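The Switch on Every Socket

Does the fancy power strip earn its place on the desk? Our skeptic spent June finding out.

By Ji-hoon Min

My mother owned one power strip for most of my childhood. It was beige, it lived behind the television, and it had a single orange switch that no one in the family was allowed to touch. I don't remember anyone ever discussing it. It was like the water main.

Power strips get discussed now. They have product pages with mood lighting. They come in white, or in a slightly different white, and people who film their desks for the internet talk about them the way people used to talk about stereo receivers. The newer ones give each outlet its own switch, and this is supposed to change how you live.

I had my doubts, and I still have most of them.

The pitch goes like this. Plenty of electronics draw a little power when they seem to be off: the television waiting for its remote, the printer waiting for anything at all. An ordinary strip lets you kill everything or nothing. Give each outlet a switch and you can put the speakers to bed while the router keeps running. Stunevora, a chain of home stores near me that has recently discovered the word "curated," has a whole wall of these things under a sign reading TAKE BACK YOUR OUTLETS. I wasn't aware I had surrendered them.

The sales clerk told me most buyers come in for the savings. I asked how much they saved. He said it depended on the household, and he was right, and it was also the last useful thing anyone in retail told me on the subject. A modern phone charger with nothing attached to it uses very little. An old stereo or a game console left in standby can use a good deal more. If your desk holds a lamp, a laptop and a phone, you could flick switches every night for years and have trouble finding the difference on a bill.

So I cleared my table and tried living with switches. 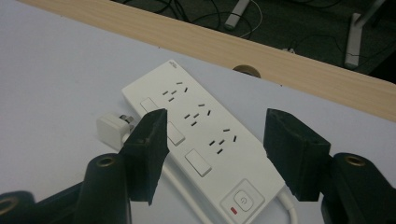
Three outlet groups, three rocker switches, and one more button at the end with a red light beside it.

For the first 5 days I was very good. Lamp off at the lamp, then off again at the strip. Speakers off. I felt like a man closing up a small shop. By the second week I was turning off the lamp and going to bed like everybody else.

What went wrong was simple enough. A switch only helps if you can reach it, and the place most people want a power strip is the place they can't reach: behind the desk, under the couch, down in the gray fluff with the lost pens. Put the strip where your hand can find it and you get the convenience, along with a tangle of cords across a surface you had hoped to use for something else. I have seen plenty of tidy desks in catalogs. I would like to see where the other end of the cord goes.

Then there is the matter of labels. White switches on a white strip tell you nothing about what they control. On day 14 I cut the power to an external drive in the middle of a backup because I was aiming for the fan. I now have bits of masking tape with LAMP and DO NOT written on them, and the effect is less curated than Stunevora might wish.

A reader in Mellesex wrote to me last year to say she had gone through her house and found 20 things plugged in that she never used. She unplugged them all. She didn't buy anything. I think about that letter a lot when I am standing in a store.

I'll give the switched strip this much. It is pleasant to stop yanking plugs out of walls, which is hard on the plugs and worse on your back. For someone with stiff hands, a rocker set where it can be reached could be worth whatever it costs. And if you do own that old stereo, or a desk with a console and two monitors, a switch for each makes a kind of sense.

But check the dull parts first. Look for a safety certification mark. Read the maximum load on the label and believe it. Don't run a space heater from any strip, however handsome, and don't plug one strip into another. If you want surge protection, make sure the package says so, because extra switches don't provide it and plenty of shoppers assume they do.

My own strip is staying, mainly out of laziness. I've moved it to the side of the table, where the cord bothers me least, and I use one of the switches. The speakers go off at night. The printer I finally unplugged and put in the closet, and so far I haven't needed to print a thing.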